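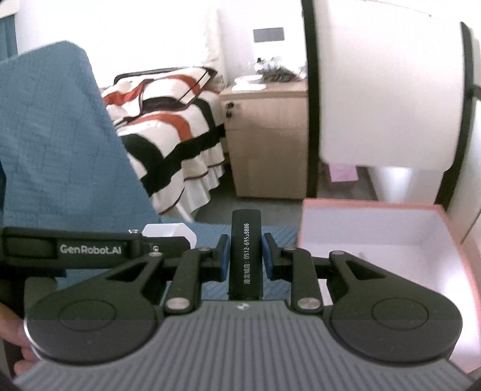
Ticket 813, opened by the Gramdale student robotics club. Subject: tracking drops out during the box task, again. Our October project is tidying a bedroom with the hand-held gripper, and the log stops recording finger position partway through a run. It happens on the approach, with the two blue pads lined up on the open pink box and the person holding the grip feeling confident, which may be the trigger. Restarting the logger fixes it for one run. We have 137 runs saved and more than 20 of them end early.

Tried so far:
New cable. No change, except that we now own two cables.
Logger moved to the other laptop. Same dropout, slower fan.
Sampling rate cut in half. Dropouts continued at half the resolution.
Pivot pins checked for play. None found, though one club member now has opinions about pivot pins.

Reply from Landamar support, 4:10 pm
Please confirm the logger version and whether power saving is turned off on the USB port.

Club, 4:25 pm
Version 4. Power saving was off on the old laptop. On the other one it was on, so that test was worthless and we'd like it struck from the record.

Landamar support, 4:40 pm
Turn it off, repeat, and attach the raw log. The summary file leaves out the error lines.

Club, 5:35 pm
Raw log attached. The error is "buffer full," every time. The disk is fine. The buffer was set by last year's team for the Calport demo, where runs were very short. Raised it to the default and repeated the box task without a dropout. Please leave the ticket open until we've redone the bad runs.

Status: waiting on customer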